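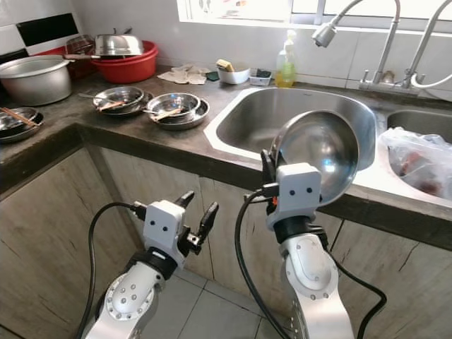 One early reviewer of the Clillen kit objected that a kitchen is the wrong place to judge a two-arm product at this price, because most buyers will put it on a bench and never let it near a sink. We disagree in part. The kit is sold by Brededport as a general household platform, and the sales material names dish handling as a supported use. We therefore kept the sink task in the evaluation and report it here on its own, apart from the bench results.

**Figure 1.** The Clillen kit at the sink station. The right gripper holds a steel bowl by the rim; the left gripper is open.

### 4.2 Dish handling at the sink

The kit was set up in a working kitchen in Clavside. We made no changes to the counter or the cabinets. Used steel dishes stood in stacks to the left of the sink, some with chopsticks in or across them. Each trial asked the operator to take one bowl from a stack, bring it over the sink, and return it to a clear spot on the counter. Control was by the handheld leaders that ship with the kit, at the default gain.

We ran 449 trials over 2 weeks in April. A trial was marked as failed if the bowl was dropped, if another dish was moved off its stack, or if the operator asked to stop. Under these rules 61 trials failed. Most of the failures came at the first contact with the bowl. The two-finger gripper closes well on a thin rim, but it needs a fairly exact approach angle, and the operator has to find that angle by eye. Once a bowl was held, drops were uncommon.

Chopsticks were a separate problem. When a pair lay across the bowl, operators tended to clear it with the left arm first and then lift with the right. This added time but was not scored as a failure. We did not test glassware or knives.

Cable routing deserves a note. A black cable leaves each wrist housing in a wide loop and runs down beside the arm. The manual gives one paragraph to this and does not state a minimum clearance. In our setup the left loop caught on the counter edge twice, and both trials were stopped. A buyer planning to work close to a counter should allow for this - clips are not included.

Support was adequate. We sent two questions to the service desk at Robles, the regional dealer, and both were answered the next morning. The reply on gripper force was clear. The reply on cleaning the finger pads referred us back to the manual, where we could not find the passage.

Bench results for the same unit, covering 101 trials with dry objects, are given in Section 4.3.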